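Tidy Desk & Home Help > Small Spaces > Desks and work tables

Pens keep tipping over the cup, table is always a mess. What do you all do?

Posted by Ivanyshyn
Tagged: desk, pens, cups, clutter

OK so quick one, typing this on my lunch. I have a light wood table in the spare room that I use for everything, bills, kid's homework, wrapping stuff. No drawers. Moved in April and told myself I'd get a proper desk and of course did not.

Problem is pens. I had a tall plastic tumbler for them and it goes over every time somebody leans on the table. Pens on the floor, one under the radiator, the good blue one leaked on the rug. Switched to a heavier cup, wider, but now the pens all flop sideways and lean out at a silly angle, and the short stuff (caps, glue stick, stubby markers) sinks to the bottom and I can't get it out without dumping the whole thing.

Also there's the ink. Bottom of the old tumbler was disgusting. I'd rather not do that to a nice cup.

Things I already tried
- mesh organizer from Fultuso, the one with the little side tray. Too light, slid around
- a jar. Broke
- just leaving them in a pile. no

Table is small so I don't want a big caddy thing. Budget is low, would rather use what I have. What goes in the cup to make pens stand up? Rice? Sand? I've seen both mentioned and rice sounds like mice to me.

Edit: to the people asking, the table wobbles a tiny bit yes, I know, I've got folded card under one leg

3 replies, sorted by most helpful

Sareo
Member, 500+ posts

Not rice. Not sand either, unless you like sand in your pen caps forever. Ask me how I know.

Use paper. Plain white tissue or packing paper, crumpled up, stuffed in the cup. Costs nothing, catches the ink, and when it gets gross you throw it out and put in new. I've done it this way on my work table for ages and the cup underneath is still clean.

How I do it, fast version:

Get a round cup with a thick rim and a wide bottom. Short is better than tall. A thick rim is nicer because pens rest on it and don't slip round so much.

Crumple the paper, don't fold it. Folded goes flat and the pens slide right down the side. You want creases. Push it down but not hard, if it's packed solid nothing will go in.

Fill it nearly to the rim the first time. It sinks after a day or two. Top it up then.

Put the pens in one at a time, tip down, cap on. Push each one in its own spot so the paper closes up on it. If you shove the whole handful in you just get a hole in the middle and they all lean out again, same as you have now.
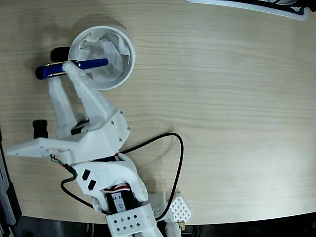

Photo: Sareo, work table, cup with paper in it. OK to reuse if you say where you got it

White cup, white paper, blue pen. The paper comes up inside the rim, so that's the sort of cup and filling I mean. I like a white cup on a pale table, doesn't shout at you. Your color may vary lol.

For the short stuff, don't put it in the cup at all. Caps and stubby things go in and you never see them again, paper or no paper. I stand mine on the table next to the cup if they've got a flat end and will stand, or else they go in a saucer. A jar lid is fine too. Keep it on the side of the table you don't lean on.

Pens with a metal clip - turn the clip outward so it doesn't snag the paper and drag half of it out when you grab the pen. Took me far too long to work that one out.

And about the leak. Blue gel pens are the worst for it, store those cap up and check the cap is clicked. If one does leak take the paper out the same day, it'll wick up the side otherwise and then you've got it on your fingers and on the homework.

Fix the wobble too. Card squashes. Get a stick-on felt pad, cut it to size.

Skekness
New member, 11 posts

paper works but it looks messy imo. I use dried beans. 400 grams does a mug. heavy so it wont tip over, which is the thing you asked about in the first place

only downside is if you do knock it you have beans everwhere. So don't knock it

also why do you need so many pens. I cut down to a blue one and a pencil, rest went in a ziploc in the closet. Havent opened it

Desk_Moth
Member

Bit of both? Beans or a couple of flat stones at the bottom for weight, then the crumpled paper on top to grip the pens. Did that for my mom's kitchen counter where the phone pad is and it stays put, even with the cat.

Stones want a rinse and a proper dry first. I skipped that and the paper went damp and kind of musty, had to start over.

Agree with Sareo about leaving the caps and little bits out of the cup. Disagree on the saucer, mine turned into a place for batteries, rubber bands, a key nobody recognizes. If there's a dish people will put things in it. I ended up with a small tin with a lid and that's been better - you have to want to open it.

Rice, I did try once. No mice. But it got into the click part of a ballpoint and that was the end of the pen.

One more thing, test the pens before they go back in. Scribble on scrap, dead ones in the trash. I had 16 on the counter and more than half were dried up. You might find you don't need a bigger cup or a heavier one, just less in it.

Comment from Ivanyshyn, original poster

thanks all. Going with paper and stones, I have tissue left over from a gift bag and there's stones in the yard. Will rinse AND dry them. Felt pad is on the shopping list. The wide cup stays, it was only falling-out pens I was mad at, the cup is fine.

Not cutting down to one pen sorry Skekness, kids lose them faster than that

Does anyone know what gets blue ink out of a rug or should I start a new thread for that

Comment from Sareo

New thread, put it under Stains. Say what the rug is made of or they'll just ask you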